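Dullow Course in Room and Store Upkeep
Handout 4: Surfaces, Dust and Wiping
Issued 27/09/2022

Reading before the session: Handout 3, sections on cloths and water. The practical is held in the Distside teaching room. Bring the score sheet.

4.1 Scope

This handout covers dry dust and light marks on hard surfaces indoors: shelves, tabletops, cabinet fronts, tool housings, handles. Grease is treated in Handout 5. Unsealed wood and fabric are left to the November sessions.

4.2 Terms

Dust: loose particles that lift with a dry cloth.
Smudge: a thin film, usually from skin, that spreads under a dry cloth and needs moisture.
Scuff: a change in the surface itself or material rubbed onto it. The second kind can be removed. The first kind cannot, and repeated rubbing enlarges it.
Finish: the way a surface returns light. The course uses three grades, matte, satin and gloss.

4.3 Finish and visibility

A gloss surface returns light in one main direction. Dust on it is seen mostly at the edge of a highlight, and a surface that looks clean from the front may look dusty from the side. Inspect gloss from at least two angles.

A matte surface scatters light. Dark matte plastic shows pale specks from nearly every angle, so it is often judged dirtier than a light surface carrying the same amount of dust. Curved parts collect less on the steep faces and more where the curve flattens out. Ridges, seams and recessed slots hold dust after the open faces have been wiped.
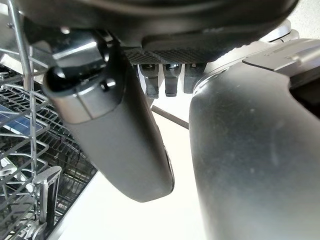

4.4 Light levels for inspection

Use 700 lux for routine inspection and 1,000 lux for dark finishes. Place the lamp to one side at a low angle. Overhead light alone hides dust in textured areas. Record the lamp position on the score sheet, otherwise two scores for one surface cannot be compared.

4.5 Order of work

1. Clear loose items from the surface.
2. Brush seams, slots and textured areas with a soft dry brush.
3. Wipe open faces with a dry Shin cloth, folded in four. Turn to a clean face after each pass.
4. Treat remaining smudges with a damp cloth. Wring it until no drops fall.
5. Dry at once. On dark matte finishes, water left to evaporate leaves a pale ring.
6. Wait 45 minutes, then inspect and score.

Overlap the passes by a third of the cloth width. Work from top to bottom and from the back edge to the front.

4.6 Scoring

The Ornen scale runs from 0 (no visible dust) to 5 (surface color obscured). Score each face separately. Do not average a clean face with a dusty seam; enter the higher value and mark the location.

The course record now holds 1,756 scored faces. Disagreement between scorers is largest at grades 1 and 2 on dark matte finishes. Compare those grades with the reference card before entering them.

4.7 For the practical

Score one gloss face and one dark matte face before and after wiping. Hand in the sheet with both lamp positions filled in.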